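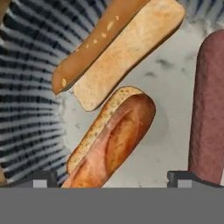

Wrist camera render, hot dog cell. Credit: Mirjam Lehner / Hungate Robotics Lab

Unit 6: Setting up the hot dog cell
Handout for the Monday section. Bring it with you, and bring a pencil!

Last week we talked about arms in general. This week you get one of your own to set up, in simulation, and I think you'll find it's the most fun part of the course. The cell is small: one arm, one table, some dishes, buns and sausages. Small is good, because you can hold the whole thing in your head while you hunt down a mistake.

Start with the base. The arm is bolted to a fixed point in front of the table, and every other position in the scene file is measured from there. Get the base wrong and everything after it will be wrong by the same amount (a nice clean error, once you learn to spot it). Type in the base position, save, reload, then drive the arm to home and read back the joint angles. Write them down before you touch anything else.

Next come the reach checks. Jog to a point above each dish, slowly, and stop. Look at the elbow as well as the hand. Beginners stare at the fingertips and forget that the forearm has to pass over whatever stands in between.

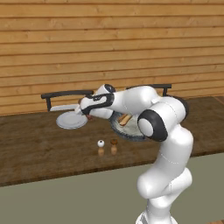
Fig. 6.2. Gripper at the rim of the empty plate, forearm over the back of the round dish.

For each dish, fill in one row of the log:
Dish name
Hand height above the table, in mm
Lowest point of the forearm, in mm
Anything within a hand's width of the path

If the forearm comes out lower than the tallest object on its path, raise the elbow and try again. Annelies Wallner's group last year kept a waypoint at 181 mm and never had to move it, so that's a fair first guess.

Now the wrist camera. The gripper body takes up the bottom of its view, with the two fingertips just above it, and that's handy: the fingertips are your ruler. Save a view with the fingers open and one with them closed. If the tips have moved sideways between reloads with the same finger setting, your camera mount is off and needs fixing before you go on.
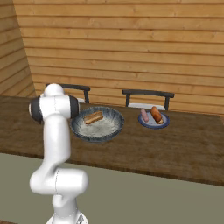
Resets are where most of the upkeep happens. Every run begins from a stored layout, and a layout goes stale as soon as somebody edits a dish or swaps a food model. Open each one by eye before you launch a batch. Take the layout with a bun in the wide bowl and a sausage and a roll side by side on the blue-rimmed plate: the roll is the thicker of the two, so a finger opening tuned on the sausage needs checking again on the roll. Diễm Nông found 49 stale layouts in a set of 617 this way, and it took her one afternoon and a pot of tea.

Before you leave the lab
Save the scene file under your own name.
Copy your home angles onto the sheet by the door.
Set the batch to 1,000 steps per run and start it.
Questions go to Eero Heinonen, who is in until 5 p.m.

Reading for next time: the chapter on grasp width. Skip the proofs if you're short of time, but do the drawing exercise at the end!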